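I bought the Ridberg folding workbench in July, after years of doing everything on the kitchen floor, and I've been meaning to write it up ever since. My knees had been complaining, my husband had been complaining about my knees, and when Hendden had it marked down I finally gave in.

Let me start with the good. It goes up in a minute or so, the legs lock with a satisfying clunk, and at 34 inches high it suits me just fine (I'm on the short side, so taller folks may want to try one in the store first). The label says it holds 200 pounds. I haven't tested that, but I've leaned on it with my whole weight while sawing and it barely complained.

Now for the grumbles. The clamps are stiff, and the little plastic dogs that come with it fall out if you look at them sideways – I've lost 3 already, one of them down the heating vent. The top also scratches easily, so throw something over it before you set down anything you care about. And the instructions! One sheet, tiny print, and step two refers to a bolt that my bench simply doesn't have. I wrote to Hendden and got a very sweet reply that didn't help at all.

Still, I use it nearly every weekend, for picture frames, for repotting, for wrapping presents in December. Small furniture is where a proper work surface really pays off, and I wouldn't go back to the floor for anything. Four stars from me, and it would be five with better clamps.
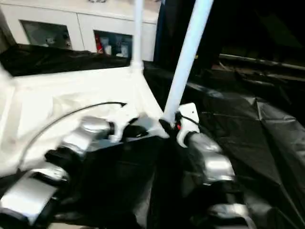
White plastic parts over a black covering. 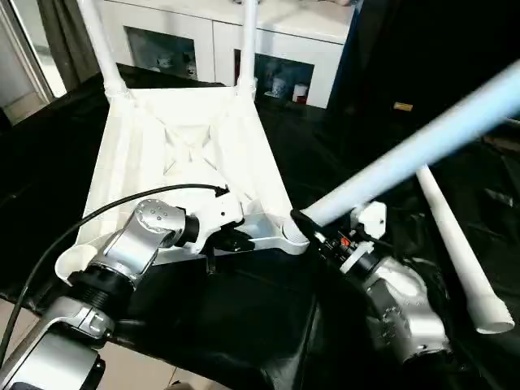

Liudmyla Chornovol writes that her clamps were just as stiff until she rubbed a bit of candle wax along the screws, and that the dogs stay put with a turn of masking tape around the stem. She'd still like to know about that bolt, as hers is missing too.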